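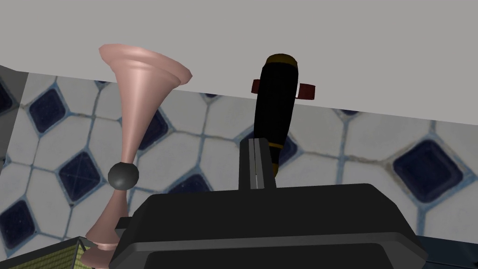 仕分け工程の自動化と作業の変更点（ホトヴホルム作業所）

リステル（Listel）のホトヴホルム作業所では、7月から返却品の仕分け工程にロボットアームを1台入れます。アームはストディク（Stodik）製で、動作の確認に使うシミュレーターは社内でマヌルン（Manurung）と呼んでいるものです。各班で説明した内容に、その後の質問への回答を加えてまとめました。

対象は第2ラインの仕分け台です。撮影用の小道具や展示備品の貸し出しから戻ってきた品物を、箱から出して種類ごとの棚に移す作業で、現在は早番と遅番の二交代で行っています。戻ってくる品物は形がそろっていません。工具のように握りのある細いものもあれば、ラッパのように口が広がった背の高いものもあります。コンベヤーで流せる形ではないため、長く手作業のままでした。

対象になる品目

最初にアームが扱うのは74品目です。軽くて割れにくく、指でつまめる幅のあるものを選びました。ガラス、布もの、ケーブル類は含みません。品目の一覧は仕分け台の横に掲示し、追加や削除があれば朝の引き継ぎで伝えます。一覧にない品物はこれまでどおり手で仕分けてください。

つかみ方の確認は、実機に入れる前にマヌルンの画面上で行っています。品物のモデルを並べ、アームの手先をどの向きから近づけるか、隣の品物や台に触れないかを見ます。春からの試行は3,000回以上になりました。多かった失敗は二つです。一つは、背の高い品物のそばにある短い品物を取りにいくときに、手先の本体が隣に当たるもの。もう一つは、手先が品物を隠してしまい、手元の視点だけでは握りの下のほうが見えなくなるものです。後者については、近づく角度を変えた設定を品目ごとに登録しています。

登録の作業には第2ラインから二人が交代で加わりました。どこを持つと滑るか、どの向きで置くと倒れるかは、毎日触っている人の説明がいちばん早く、設定の直しも減りました。口の広がった品物の縁を持たないという決まりも、ラインの作業手順書にあったものをそのまま移しています。

画面の見方

マヌルンには手先からの視点と、台全体を見る視点があります。手先からの視点は慣れるまで距離がつかみにくく、背景にタイルの壁が入ると、斜めから見た模様が奥へ詰まって見えるため、壁までの近さを読み違えた人が複数いました。停止の判断をするときは、必ず台全体の視点に切り替えてから行ってください。
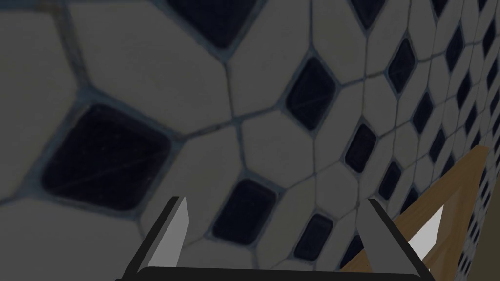 シミュレーション画面。左右に開いた2本の指の向こうに、タイルの壁が右奥へ続く。

指の開きは品目ごとに決まっています。途中で開きを手動で変えると、次の品目の動作まで止まります。変更が必要なときは、その品目を一時停止の扱いにし、登録担当に連絡してください。止めた理由は短くてかまいません。「滑る」「届かない」「隣に当たる」の三つの選択肢と自由記入欄を用意しています。

人の配置

仕分け台の定員は変わりません。早番は三人のまま、遅番も三人のままです。ただし、仕事の中身は変わります。三人のうち一人がアームの見守りと箱の補充を担当し、残る二人は一覧にない品物の仕分けと、検品を受け持ちます。見守りの担当は2時間で交代します。試行のとき、画面を見続けるのは手を動かすより疲れるという声が多く、当初の半日交代の案をやめました。

検品はこれまで仕分けの合間に行っていましたが、独立した作業になります。欠けや傷の見落としが貸し出し先で見つかる例が続いており、以前から時間がほしいという要望が出ていた工程です。検品台は仕分け台の隣に移し、照明を足します。

アームの処理量は、開始時点で1日400点を見込んでいます。手作業より遅い数字です。速度は当面上げません。箱の中で品物が重なっているときはアームが止まるので、重なりを直してから再開ボタンを押してください。柵の内側に手を入れるときは、先に停止キーを抜き、自分で持ったまま作業します。停止キーを他の人に預けることはできません。

研修

見守りの担当に入るには研修が必要です。マヌルンでの操作が半日、実機での停止と再開が半日で、どちらも勤務時間内に行います。研修を受けた日は交代手当の計算に影響しません。希望者から順に受けてもらい、見守りに入らないことを選んだ人は、検品と手仕分けの担当になります。この選択は評価の対象にしません。

よく出た質問

Q　時給や等級は変わりますか。
変わりません。見守りの担当には、担当した日に技能手当がつきます。額は給与の案内に載せます。

Q　第1ラインにも入りますか。
現時点で予定はありません。第1ラインは大型の品物が多く、今のアームでは持てません。

Q　アームが落とした品物の扱いは。
手で落としたときと同じです。記録票に「アーム」と書き、検品台に回してください。担当者の過失にはなりません。

Q　騒音はどのくらいですか。
仕分け台の位置で測って70デシベルを下回りました。耳栓は希望者に配ります。

開始後の最初の1か月は、遅番の終わりに10分間の聞き取りを行います。早番の人は休憩室の用紙に書いてください。品目の見直しは8月の初めに行い、止まる回数の多い品目は手作業に戻します。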